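To: Grasville Allotments and Gardens list
Date: 2020-07-21
Subject: Re: Tomatoes splitting again - is it the watering?

> Hello all, second year running my tomatoes are splitting just as they
> colour up. The outdoor ones are fine, it's only the greenhouse ones.
> I water when I can get down there, which can be every day or can be
> twice a week, and I give them a really good soak to make up for it.
> Feeding as per the bottle. Is it the variety, or is it me? Also has
> anybody tried the drip kit from Ghanem, and is it worth the money
> for a greenhouse my size?

Sorry to say I think it's the watering! I did exactly the same thing for years. You leave them dry for three days, feel guilty, tip two cans on each one, and the fruit swells faster than the skin can manage. Mine used to go overnight, great big cracks round the shoulders, and then the woodlice moved in (horrible).

Variety does come into it though. The little yellow ones I grew last year split if you so much as looked at them, and I've gone back to a plain red plum this time and had hardly any trouble. I'm not going to pretend I've become a better gardener in between.

I've got the Ghanem kit, bought it in the spring. It came with 19 drippers, a coil of thin black hose and a timer that I still can't set without my glasses and a fair bit of swearing. I've got it going for 2 minutes morning and evening, and when it's baking in there I press the button for an extra go at lunchtime. The hose is stiff as anything when it's cold so leave it in the sun for an hour before you try to bend it round corners. I didn't, and split one of the joiners, and had to send off to Grirnarent for a spare. They were very good and it came in the post two days later, but the postage was more than the part.

Is it worth it for a small greenhouse? If you can get down every evening, no, I'd stick with the can. If you're like me and life gets in the way then yes. You do need a water butt raised up a bit or you get nothing at the far end. Mine's on a stack of old paving slabs, 60 cm off the ground, and the last plant in the row still does worse than the others.

Other things I'd try before spending anything: a thick mulch (grass clippings are fine if you haven't used weedkiller), and picking them a day or two early, when they've just turned orange, and finishing them off on the kitchen windowsill. I don't think you lose much flavour, whatever my neighbour on the next plot says.

The split ones are perfectly good for chutney by the way, as long as you get to them before the mould does. I use the Vudau recipe that went round on here a couple of summers ago, with half the sugar and a lot more ginger. 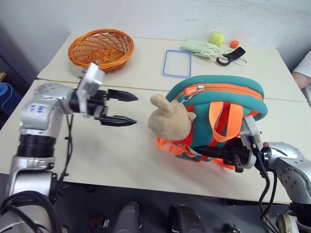 I'll have spare jars in August if you get a glut, so just shout and I'll leave a box by the shed.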